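Notes on a Freezer Door Alarm for the Garage

The chest freezer in our garage has been left ajar on two occasions this year. In each case the loss was discovered the following morning, and in each case the contents had to be discarded. Following the second incident, in September, it was decided that the household required an audible alarm, and this post records the circuit that was adopted.

The requirements were modest. The alarm had to run from a small battery, draw almost no current with the lid closed, and allow a reasonable period for loading groceries before it sounded. A commercial unit, the Nero, was considered first. It gave a fixed delay of 11 seconds, too short for the purpose, and it was returned to the seller.
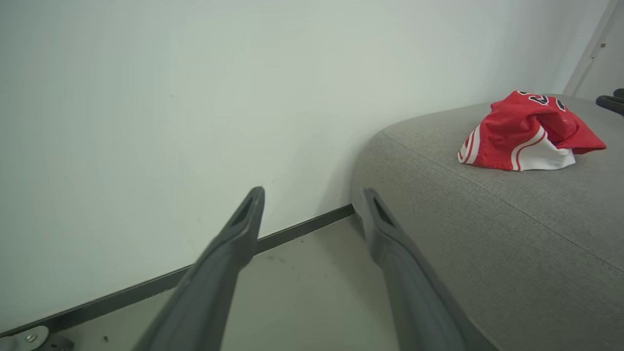

The circuit that replaced it consists of a magnetic reed switch, a CMOS version of the common timer chip, one transistor and a piezo buzzer with its own internal oscillator. The reed switch is of the normally closed type and is mounted on the body of the freezer, with the magnet on the lid. When the lid is down, the magnet holds the contacts open and the battery is disconnected from everything else. When the lid is raised, the contacts close and the timing capacitor begins to charge through a fixed resistor in series with a trimmer.

The trimmer was adjusted until the buzzer sounded 60 seconds after the lid was opened. Readers who build the circuit are advised to use a capacitor with low leakage. The first one fitted was an old part from the spares drawer, and the delay varied considerably from one evening to the next. A new capacitor of the same value corrected the fault.
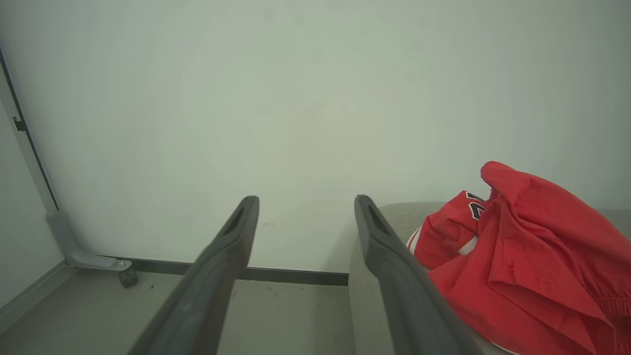

Near the wall, Thursday afternoon.

The parts were assembled on a Skov prototyping board, cut down to fit a plastic enclosure from Gririne. The enclosure is a good one, although the lid screws are short and should not be overtightened. A bleed resistor was added across the timing capacitor so that it discharges after the lid is closed. Without it, a second opening shortly after the first produced a much shorter delay -- a matter that took most of an evening to trace.

The sounder was placed on the kitchen side of the connecting door, at the end of a length of two-core bell wire. It was tested with the dishwasher running and could be heard clearly from the table. Builders with a longer cable run should measure the voltage at the sounder while it is operating, as some piezo units become faint before the battery is truly exhausted.

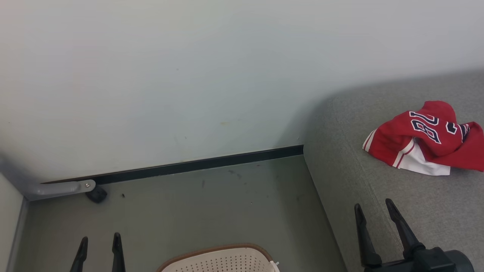
Can the same circuit be used on an upright freezer with a swinging door?
The same circuit is suitable, provided that the switch and magnet are fitted on the side opposite the hinges, where a small gap in the door produces the greatest movement.

A short article in the Skilholm club newsletter recommends testing any homemade door alarm over 1,000 operations before relying on it. That has not been done here. The alarm is instead tested on the first day of each month by holding the lid open until it sounds, and the battery is replaced if the tone is weak.

The remaining work is a label for the enclosure and a better clip for the cable where it passes the door frame.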